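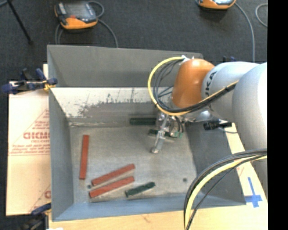
Barras Buenaventura - ficha de los datos

Versión de la ficha: 3
Nombre corto: barras-bv
Mantenimiento: grupo Rillance

Contenido

Este conjunto reúne escenas de barras delgadas de dos colores, rojo y verde oscuro, puestas dentro de una caja metálica gris y abierta por arriba. Son 300 escenas, repartidas en 30 carpetas. Cada carpeta corresponde a una mañana de trabajo en el taller de Buenaventura.

Las barras

Las barras se guardan mezcladas. No hay un orden entre los colores, y la posición de cada barra es la que queda cuando se vacía el cubo en la caja. Por eso unas quedan casi paralelas y otras solas cerca de una pared. No corregimos nunca la posición con la mano.

El verde es bastante oscuro y sobre el fondo gris se puede confundir con una sombra. Recomendamos revisar primero las etiquetas verdes.

La caja

La caja es siempre la misma y está usada. El fondo tiene rayas, manchas claras y zonas más oscuras, y también puntos redondos pequeños que no son objetos y no llevan etiqueta. El panel inclinado de atrás tiene la pintura gastada. En la versión 2 se limpió el fondo antes de las últimas carpetas, pero las rayas siguen igual.

Etiquetas

color: rojo o verde
orientacion: ángulo del eje largo, en grados
tapada: si o no
junto_a_pared: si o no

Una barra se marca como tapada cuando falta por ver cualquier parte de ella, aunque sea solo un extremo. El campo va sin tilde en los archivos.

División

Entrenamiento: 24 carpetas
Prueba: 6 carpetas

Las carpetas no se mezclan entre las dos partes.

Problemas conocidos

En 38 escenas el ángulo está medido desde el lado contrario - el valor es correcto si se suman 180 grados. La lista está en el archivo angulos_revisar.txt. El lector de Kevex ya aplica este cambio, el de Zavex todavía no.

Uso

Se puede usar para estudio y enseñanza, citando el nombre corto y la versión. Los errores en las etiquetas se comunican con el número de carpeta y el de escena.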